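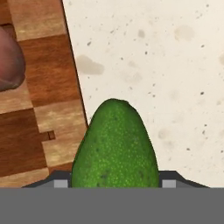 I said I'd write up the robotics club's fall project once I'd seen enough of it to have an opinion. I have now sat through most of October in the back of a computer lab, and I have more opinions than I know what to do with.

Some background for people who don't live here. My kid joined the robotics club at Kosbridge last year, when it was still the kind of club I understood. They built carts. The carts ran into things. There was a plastic bin of motors and a glue gun with a burned cord, and when you picked your kid up there was something to look at, usually missing a wheel. Over the summer the club got a new adviser, Min-kyu Cheon, who used to write software for warehouses, and he moved the whole operation into simulation. The carts went in a closet. The kids now spend their afternoons teaching an arm that doesn't exist to pick up food that doesn't exist from a kitchen counter that doesn't exist either.

I wrote him an email in September that I'm a little embarrassed by. I won't quote it. He wrote back politely and invited me to come sit in, and I did, mostly so I could complain with better information.

So, what they do. The club is entered in something called the Barnent Challenge, which is run over the internet between schools. Every team gets the same simulated kitchen and the same arm, and the job is to move items from one place to another without dropping them, crushing them or knocking over anything else. A script counts the successes. The kids drive the arm by hand for a while with a game controller, the computer records what they did, and then a learning program tries to copy them. You run the copy overnight and come back the next day to see how badly it went.

The item everyone talks about is the avocado. There is also an onion, and a mug, and some things I never saw anyone attempt, but the avocado is where the team has put its time. I asked why and got three different answers from three kids, which I took to mean that it was the first one that worked. It is a very nice looking avocado, I'll give them that. Somebody put real effort into the bumps on the skin. It also stands up on its end, narrow part to the ceiling, which I have never once gotten an avocado to do at home.

That bothered me more than it probably should have, and I brought it up. If you put a real one on a real counter it rolls until it hits something. Isn't the rolling the hard part? Min-kyu said yes, a lot of it, and that the later rounds start the fruit lying down. For the first round it starts upright so that beginners can get a result. Fair enough. But I noticed that the number going around among the parents, 69 percent, comes from the first round. It was in the club newsletter without any mention of which way up the avocado was. I'd like people to be told that. The kids' number with the fruit on its side, as of the last session I attended, was 32, and I think 32 is the more interesting number, because the kids argued about it for an entire afternoon.

I'll come back to that argument. First I want to get through the rest of my complaints.

The second one is squishiness. A simulated avocado, at least in the software they use, is hard all the way through. You can close the gripper on it as much as you like and it will not bruise. There's a limit in the scoring, a force number you are not supposed to go over, and if you go over it the script says you crushed it. But the picture on the screen doesn't change. The fruit sits there looking perfect while a line of text says it's been ruined. One of the ninth graders thought this was hilarious and squeezed it for several minutes. I thought it summed up my problem with the whole thing pretty well. A kid who crushes a real avocado has guacamole on her hands and learns something about force. A kid who crushes this one has a line of red text.

The third is the camera. The program sees the counter from one spot down by the gripper, looking past its own fingers, and that view is sharp and evenly lit every single time. I've used a webcam. I know what happens at four in the afternoon when the sun comes around. The software can mess with the light and the colors and the countertop, and there's a whole menu for it, and when I visited the first time all of it was switched off. When they switched it on the success rate fell through the floor and there was some gloom in the room. They switched it off again. To be fair they later switched it back on and left it on, but that took two weeks and what I'd call a firm suggestion from Min-kyu.

The fourth is money, though it's less than I had assumed. The simulator is free to schools. The learning program runs on a machine that Testura, an office supply place near the highway, was getting rid of, plus a graphics card that cost the club $1,207. I did the math on how many glue guns that is. I shared the math. Nobody laughed as much as I'd hoped.

Now the argument. The kids had split into two camps over why the sideways avocado was going so badly. One camp said the program hadn't seen enough practice runs, and wanted to spend the whole week recording more. The other camp, which was really one tenth grader and a friend who agreed with her, said the practice runs they already had were bad. She had gone back and watched them. All of them, at home, which I find alarming and impressive. What she noticed was that different kids grabbed the thing in different ways. Some came down across the middle. Some went for the fat end. One boy always nudged it up against the edge of the cutting board first so it couldn't roll, and then grabbed it, and his runs were the most successful of anyone's. The program had been shown all of these mixed together and was doing a sort of average, which meant it went down halfway between two good places and got neither.

She put two runs up on the projector next to each other and everyone went quiet for a bit. Then they all started talking at once. The boy with the nudge had to explain what he was doing and it turned out he had never thought about it (he plays a lot of pool, his mother told me later). Somebody asked whether using the cutting board was cheating. Somebody read the rules out loud. It isn't cheating.

I've been to a lot of club meetings over the years with my two kids, and I can't remember another one where a group of teenagers argued about evidence for an hour and a half and nobody had to be told to sit down. I wrote that on the back of my parking receipt so I would be forced to include it.

They threw out a lot of recordings after that and made new ones, all with the nudge. I don't know yet how it came out. The overnight run had crashed the last time I asked, something to do with a full disk.

So where does that leave me. I still don't think this should be the entire club. There are younger kids in the room who signed up to build something and are spending their afternoons watching a progress bar, and two of them have already stopped coming. When I asked Min-kyu about it he didn't get defensive. He said he'd underestimated how much the younger ones wanted to hold things, and that he's trying to borrow a small arm from Ríos, the machine shop across the river, for the spring. I said I'd believe it when I saw it bolted to a table. He said that was reasonable.

I also think the newsletter should stop printing percentages with nothing attached to them. If the club wants to say 69, it should say 69 with the avocado standing up and the lights fixed and nothing soft about it. Put the 32 right next to it. Parents can handle two numbers.

And I'd like the carts to come out of the closet at least once before winter break. My offer to pay for a new glue gun stands. I'll bring the avocados too, if they ever get that arm – a whole bag of them, in whatever condition the store has that day, and I'm not standing them up.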